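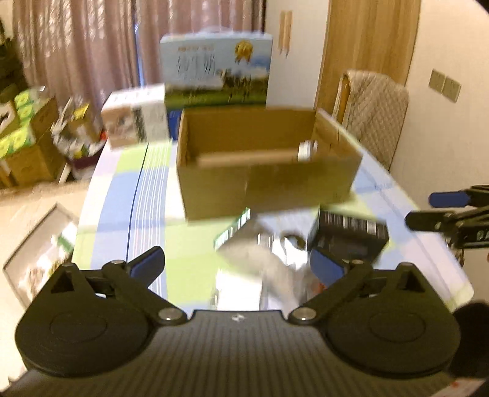 A cardboard box on a striped tablecloth.

Hivenau's swap shelf is getting a real room, and I got a peek at it

If you've been in the Hivenau library any time in the last few years, you know the swap shelf. It's the wobbly one by the back stairs where people leave jigsaw puzzles, mugs, baby books, half a chess set and, one memorable winter, a whole fondue kit with the forks still in their wrapper. I've taken home more from that shelf than I'd like my husband to know.

Well, it's moving! Starting in August the swap gets its own room on the ground floor of the old Türkmen bakery on Plomo Street, two doors down from the shoe repair. The town signed off on it Wednesday evening, and I sat through the whole meeting so you didn't have to (the parking part went on forever).

The room isn't huge. It's the old flour store, with one big window and a floor that slopes a little toward the street, and the smell of bread is still in the walls. I mean that as a compliment. The rent is 230 a month, to be paid out of the library's budget for the first year. After that they'll look at it again.

Zerrin Güneş has run the shelf since it was a single crate under the coat hooks, and she'll be running the new place too. I caught her on the steps afterward and she was so happy she kept dropping her keys. "I've been saying no to people for two years," she told me. "No, we can't take your lamp. No, we can't take your other lamp. Now I get to say yes to the lamp."

She does keep a log, bless her, and she read from it at the meeting. Last year 1,333 things came in and 1,277 went out again. The rest are mostly encyclopedias, if you're wondering, and if you want any of them, please go see her. She will carry them to your car.

So how will it work? Pretty much the way it does today. You bring something clean that still works, you put it on the table by the door, and you take whatever you like, even if you brought nothing. There's no card and no sign-up. Small electrical things will be allowed for the first time, but they have to be left at the counter so somebody can plug them in and check them before they go out. Still no mattresses, no car seats and no paint. Clothes are a maybe. Zerrin wants a rail for kids' coats and boots in the fall, and she thinks the rest of the clothes should stay with the church sale, which does a good job of it already.

Not everyone on Plomo Street was thrilled. Orhun Bayram, who lives right above the bakery, stood up and asked what happens when people leave bags outside the door overnight, and I thought that was a fair question. He's had the recycling bins under his bedroom window before and it was not a fun summer. The answer he got was that the door will have a sign, and anything left outside will be picked up by 8 the next morning. He said he'd believe it when he saw it. Then he asked whether anyone had a decent floor fan, so I think he'll come around.

They need shelves, by the way. The old one isn't going to survive the trip. Trindetti, the hardware place by the bridge, is selling the library its leftover shelving from the spring refit for 60, which seems like a steal to me, but it only covers the long wall. If you've got a bookcase or a sturdy table you're tired of walking around, call the library desk and ask for Zerrin. Folding chairs are welcome too, and so is a step stool.

The library shelf stays open until the end of July. After that there'll be a gap while everything gets hauled over, so hang on to your boxes for a couple of weeks and please don't leave them by the back stairs. Hours for the new room haven't been set yet. Most people at the meeting wanted Saturdays, and I put my hand up for one late evening a week, for those of us who never make it into town before the stores close – we'll see if that sticks.

I'll post the hours as soon as I hear. And if anyone turns up the missing half of that chess set, I have the white pieces at my house.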